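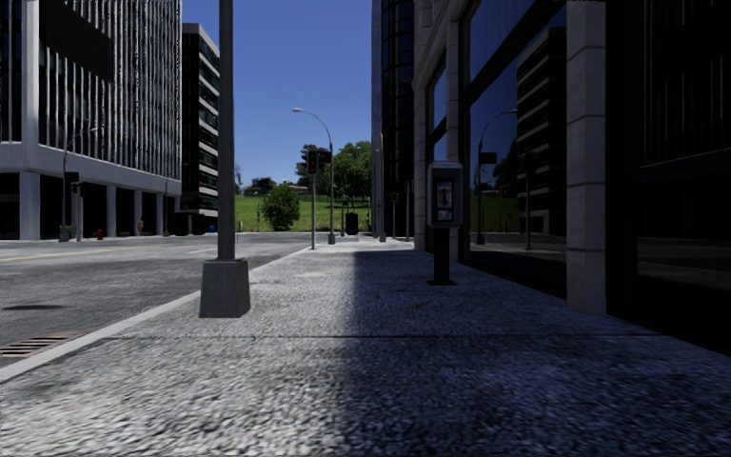
A resident of the Custby end asked, before the chair had quite finished the welcome, whether the walking group could please start later in the morning once the clocks change, as the seven o'clock start is hard on anyone with a school run. The chair thanked her warmly and said it was a very fair place to begin, so we began there.

Vastton Neighborhood Walkers, June meeting
Present: 17 members. Apologies received from 3.

1. Start times
A long and friendly talk followed. Several members love the early start and said so at some length — the bakery on Clurnitz Street opens at half past six and a few of us have come to depend on it. Agreed to keep 7:00 a.m. through the summer and try 9:15 a.m. from November. The secretary will change the sheet on the library board.

2. Minutes of the last meeting
Approved, with one correction: the Custby loop goes past the post office before the park and not after it. The secretary is sorry for any confusion.

3. Sidewalks and curbs
Members who walk with canes or push strollers asked for more of our routes to stay on wide, level sidewalk. The Nigatu Avenue route was well liked for this. It was also asked that we walk two abreast at most, so other people can get by. Agreed, and the walk leaders will give a gentle reminder at the start.

4. Money
We have $77 in the tin. Agreed to spend up to $20 on reflective armbands for the darker months. A suggestion to buy matching hats was enjoyed by all and put off until September.

5. Fall outing
The Clurnitz gardens were the favorite, with a picnic if the weather is kind. Two members will ask about parking and whether dogs are allowed past the gate.

6. Any other business
Thanks to whoever left the lemon bars. The plate is still in the kitchen, on top of the refrigerator.

Meeting closed at 8:40 p.m. Next meeting in July, same room, side door.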